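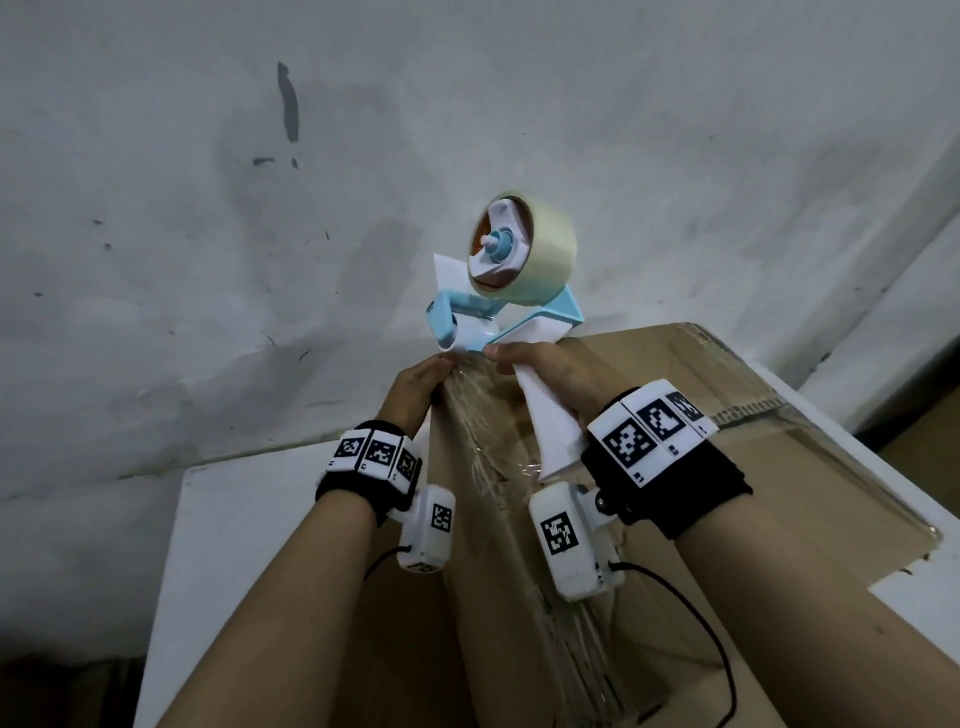 I wrote the first version of Plukotari because I was tired of scrubbing through recordings by hand, and it has grown into a proper product since then – this page is my attempt to tell you what it does without the brochure talk. Plukotari takes head-camera video of a person doing a job, finds the marker tags on both wrists, and gives you back clean hand paths you can plan and train from. Box taping is my favorite test for it. The left hand is spread out over the tape, the right hand has the grip, the two wrists come in close together, and the tags on the cuffs sit at all sorts of angles, with the far ones turned partly away. Add glossy tape right under the hands and you have a pretty mean little workout for a tag detector!

What it does with a tag at a bad angle

Most trackers I tried would either drop a steep tag or trust it completely. Plukotari scores every tag it finds and solves for the whole cuff at once, so one good tag facing the camera can carry two poor ones. If the score drops below your threshold, the gap gets marked in the timeline and left alone until you decide what to do with it. You can fill it from the motion sensor track (if you recorded one), fill it with a smooth curve, or cut it out. I usually cut anything longer than 11 frames, but that's a personal habit and the setting is yours.

The timeline

You get the video on top, left and right wrist tracks underneath, and a third track for events. Iqra Paracha built the event track and I can't imagine working without it now. You label one "press" or one "pull" by hand, and it suggests the similar ones across the rest of the session. It will get some wrong, especially short touches, so go through the list before you export. The keyboard shortcuts are J and K to step between suggestions, Enter to accept, X to throw one out.

From hand paths to robot paths

The planner add-on is called Sial. It takes a cleaned session, your arm's model file and a tool offset, and tells you which parts of the path the arm can reach and which it can't. Two-arm jobs are where it gets interesting, since people are happy to put their wrists much closer together than two robot arms would like. Sial shows those stretches in red and offers a wider path that keeps the tool contact where it was – sometimes it can't find one, and then it says so and stops. It doesn't model how tape or film stretches. Please don't buy it for that.

What's new in 2.6

Mirela Godoy rewrote the cuff calibration in June and it's so much nicer. You wave the cuff in front of the camera, turn it over, wave it again, and you're finished. The old calibration files still load. We also fixed the bug where swapping the left and right cuffs halfway through a session flipped the labels on everything before it (sorry to everyone who wrote in about that one).

What you need

A Linux or Windows machine with 16 GB of memory
Video at 30 frames a second or better
A printed tag layout file for each cuff
A graphics card helps with long sessions but isn't required

Price

Plukotari is $575 per seat, paid once, with a year of updates. Plukotari and Sial together are $2,858 for a lab license, which covers up to 26 seats at one address. The trial is the full program with export turned off, and it comes with a short sample session to poke at.

Orders and support go through Covton, and the download link arrives with your receipt. If you're stuck on a session, send the log file and a few seconds of video along with your question.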